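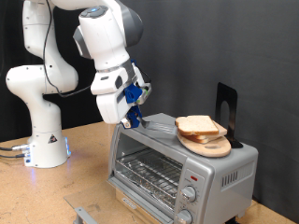 The toaster oven has been in my life since February and I have opinions now.

Opinion one: the flat top is a shelf. I don't care what the manual says about clearance. Unplugged and cold, it holds a cutting board and my next two slices.

Opinion two: a bookend in the kitchen is a perfectly good bread backstop. I own four books. They can lean on each other.

Opinion three: foil under the rack, always. I skipped it for one week and spent an evening scraping cheddar off the bottom with an old gift card.

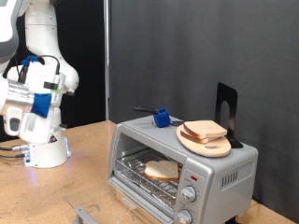

Where do you put a single slice?

Middle of the rack, give or take. Mine browns faster at the back, so I turn it halfway and pretend that's a technique.

The manual, by the way, gives toast one sentence and descaling a full page. It's a toaster oven. What scale.

Also the knobs. The upper one has tick marks all the way around and I use exactly two of them — "pale" and "smoke alarm."
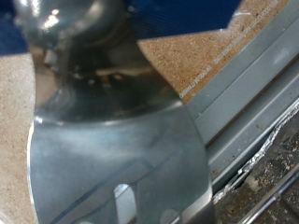
Sisay wrote in to say a real toaster does all this in two minutes and takes up less counter.

Sure. Now put cheese on it and turn it sideways.

Back to tools. Tongs tear soft white bread. A fork is worse, and fingers are how I learned where the heating element is. What you want is a flat metal spatula, thin enough to get under the slice without shoving it off the back.

Door all the way down first. Halfway is how you lose a knuckle.

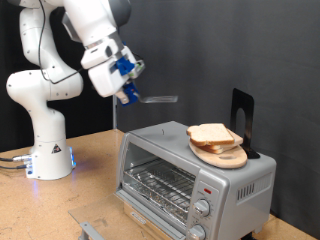
Then go in level and slow, and have the plate ready before you start — I have stood there holding toast in midair, looking for a plate, more often than I'd like.

Next up: bagels, which don't lie flat and know it.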